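Long-haul toys and the woman who mends them

I'd been sitting in Merle Quinlan's back room for all of 10 minutes before she handed me a needle. I'd come to ask questions, but Merle doesn't really do idle hands, so I did most of this interview while sewing (badly) along a scrap of old curtain.

Merle is 73 and has been mending soft toys in Erndale ever since she gave up teaching. She started with a rabbit that belonged to a neighbour's little boy. "He'd loved the ears clean off it," she told me. "His mum wanted to buy another one and he wouldn't have a bar of it. So I had a go." The rabbit went home with ears made from a flannel shirt, word got about at the school gate, and now there's a shelf in the hall full of labelled paper bags.

I asked how many she's done. She keeps a notebook, bless her, so she could tell me: 1,021, counting the elephant she finished that morning. Each one gets a line with its name, its owner and what was wrong with it. I could have read that notebook all afternoon. My favourite entry just says "Gerald. Dog. The other dog."

The ones that come in by post are mostly from grown-ups. "The kids are fine, they just want it back by bedtime," Merle said. "It's the forty-year-olds who ring me up to check on them." One man in Larkamden rang every Monday while she had his panda. She didn't mind a bit, and I suspect she made the job last a little longer than it needed to.

So what goes wrong? Seams, mainly. Necks go floppy from being carried by the head, and stuffing packs down into hard lumps. Then there's the fur, which she got quite worked up about. People scrub it, tumble it and iron it (iron it!) and then wonder why it feels like a doormat. A short brown plush is her favourite to work with, she says, because it forgives you. The pile covers a wobbly stitch and you can brush it back over the join with an old toothbrush. 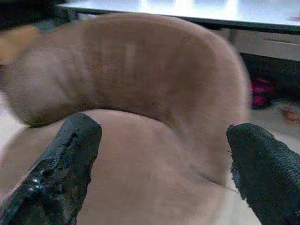 Washing without tears

I did ask for her washing rules, mostly for my own sake, as my daughter's bear smells like the bottom of a school bag. Cool water, a drop of wool wash, and squeeze, never wring. Roll it up in a towel and stand on it. "Take your shoes off first," she added, looking at my boots. Then it dries flat in the shade, turned over now and then, and you brush it while it's still a bit damp.

What about hiding it from the child for that long? Merle reckons you shouldn't. She lets kids peg up a little sign on the line saying who's having a bath.

Handing it on

Merle's hands aren't what they were, and in January she started teaching 2 apprentices, as she calls them. Ebony Treloar is still at uni and does lovely tiny stitches. Tane Pearce used to upholster boat seats and had to be talked out of using waxed thread on a kitten. "You could have towed a car with that kitten," Merle said, and Tane, who was across the table unpicking a giraffe, didn't argue.

She hasn't put her prices up in years and takes payment in lemons if you've got a tree. When I got up to leave she turned over my strip of curtain, had a good look at the back, and asked if I could come again next week.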